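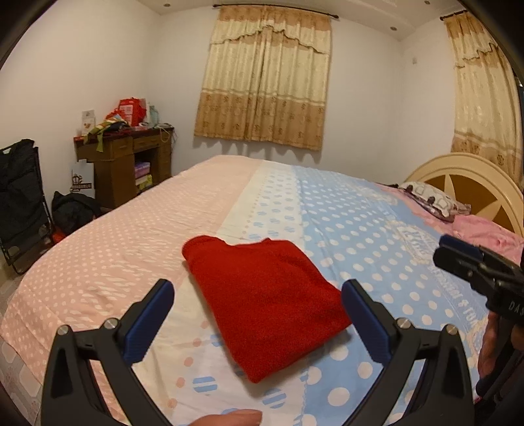 Folded red cloth on the bed, with the two grippers.

[sitompul-users] Left jaw does not open fully after a long session

Hello all,

Thank you for the quick reply. I quote the important part and answer under it.

> We had the same fault in August with our Plorko grippers. The
> jaw closes well but stops before the end when it opens. Please
> check first whether the position reading moves while the jaw is
> standing still. If it does, the cable connector is the usual
> suspect and the linkage is fine. Also tell us what you
> were folding, soft things can hide a small error for a long time.

I did this check yesterday evening. The reading moves, also when I keep my hand completely still. After 375 folds the error was small and I did not notice it. When we came near to 1,000 folds, the software believed that the jaw was closed while there was still a gap between the pads. So the log shows a good grasp, and the cloth was lying on the bed.

We use two grippers, one in each hand, and the fault is only on the left one. I exchanged the cables between them and the fault went with the cable. For this reason I now also believe it is the connector – the screws and the linkage I did not touch.

There is one more thing, and for me it is the more serious one. When the connection is lost for a moment, Jitico does not stop the recording. It repeats the last good value and gives no warning. If we train the arm on such data, it will learn to lift before it holds anything. I have marked four sessions as bad and I ask the others who work with the Treltitz folding set to look at theirs.

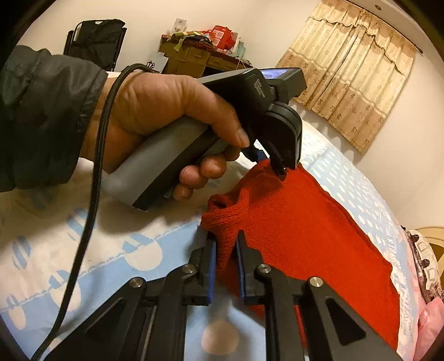
Can I repair the connector with tape until the new cable comes?
Better not, because tape hides the bad contact and the reading will jump again when the wrist turns.

What I would like to know from the list:

Is there a setting in Jitico which stops the recording when the value is frozen? I have searched in the manual and found only the one for low battery.

Has somebody tried a longer cable with a clamp at the forearm? I am afraid that it pulls on the sleeve – but maybe this is still less bad than pulling on the connector.

I can send the log of the left gripper to anyone who wants it.

With kind regards,
from the Sitompul folding group
18 April 2019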